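4. Setting up member check-in on your Clokent desk unit

By now your Clokent should be plugged in and showing the green welcome screen, so well done, the fiddly part is behind you! This section gets your members through the front door of your gym or leisure centre, and it's well worth doing on a quiet morning with a cup of tea.

1. Press and hold the side button until the menu appears, then choose Members.

2. Type in your four-digit site code. The one on our practice screens is 1724, but yours will be on the card that came in the lid of the box.

3. Choose Bring in list and pick your membership file. The unit holds up to 3,000 members, and a full list can take a fair while to load, so do let it finish in its own time.

Caution: Please don't unplug the unit while the bar is moving. You would need to clear the half-loaded list (see section 9) and start over.

4. Set your opening hours. If you run early swims or late classes, add them as separate sessions (there is room for 96 in a week, which has been plenty for everyone we've met so far).

5. Choose how many people may check in on one family card. It is set to 2 when it leaves us, and most small gyms leave it there.

6. Hold a test card flat against the reader until you hear the chime, then press Save.

Note: If you also use Treraler for class bookings, switch on Share sessions before you save. Bookings made earlier the same day won't come across until the next morning, so keep a printed list at the desk for that first day.

Note: Older blue cards, sold under the Emeo name, still work perfectly well, though they like to be held a moment longer.

Our thanks to Dalia Sproģis, who tried every one of these steps at her own front desk and sent us two pages of very useful grumbles.

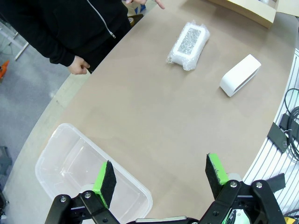
Once you've saved, the unit goes back to the welcome screen by itself and you can move on to section 5, which deals with lost cards and guest passes.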